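Foseo wants another 40 dollars for the footy

By Divya Reddy
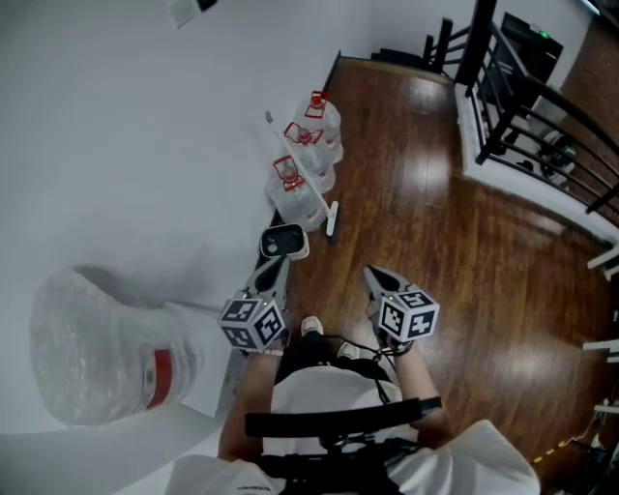
Will the new Foseo sports pass get you every game? It will get you six of the nine each round, and the finals cost extra.

The flyer calls this "total coverage". I read the fine print on Tuesday with my glasses on, and total seems to mean whatever Riltari didn't buy first. My brother-in-law signed up anyway. He spent nearly 20 minutes of the first quarter resetting a password while the rest of us listened on the kitchen radio.

Coralie Ruawai reckons the price will drop by October. She said the same last season, and it went up. There is also a betting ad after every goal, in a voice I'd pay the 40 dollars to be rid of.

The radio is still free. Bring chips.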